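Betlow Makers Board > Events > Visit reports

Thread: Urudance open day, anyone else go?

gantry_left
Posted Feb 11, 2024
Went to the Urudance open day at the Lerlow building. They had the hand-held grippers out and you could stand close while people worked. The job was toy pickup: toys on a yellow quilted comforter, a plastic bin behind them, two grippers going at once. One had DAS written on the arm in white.

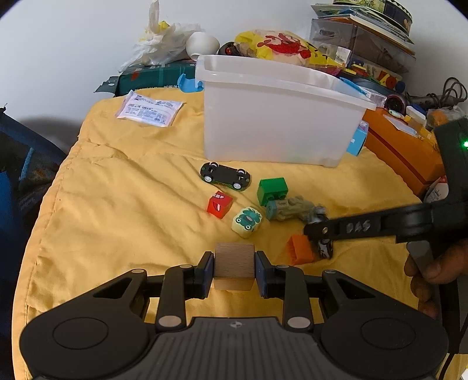

I asked how many runs they have. They said 2,641 so far and they want 3,000 before they train the next version. The autonomous demo was down the hall and had a long line, so I only caught the end of it.

tobin_rail
I went in November and skipped this one. Is it still people holding the grippers? That isn't a robot demo in my book. I can pick up a block with kitchen tongs.

gantry_left
Yes, hand-held. The arm down the hall runs on what they record. They said so on the sign-up page.

papercrane88
I liked the hand part better than the arm. You could see what's hard about it. A wood cube is easy to hold square. The little cars are a pain, and I watched one person go at the same car over and over.
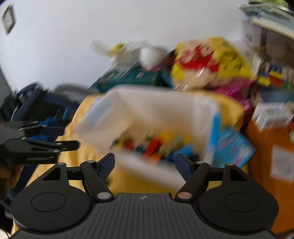
Bricks in the bin, gripper open, at the toy station.

tobin_rail
Did the arm do the same toys, or just cubes? In November it was just cubes.

papercrane88
Cubes and Duplo when I was in there. No cars. I asked and the guy said cars are not reliable yet.

mx_solder
Disagree with tobin. Lindqvist had a booth at the last fair with an arm behind glass and you learned nothing from it. I got to try a gripper at Urudance for 13 minutes. The squeeze is lighter than I expected and my wrist was sore by the end.

tobin_rail
Fair enough on the booth. I still think they should say "recording session" on the flyer. I drove an hour for the last one.

gantry_left
The flyer could be clearer, agreed. Does anyone know if the finger pads are something you can buy? I want to try them on my own build.

mx_solder
I asked. They make their own and have gone through 1,000 of them. The person at the desk took my email and said she'd send the mold file. I'll post it in the parts section if it comes.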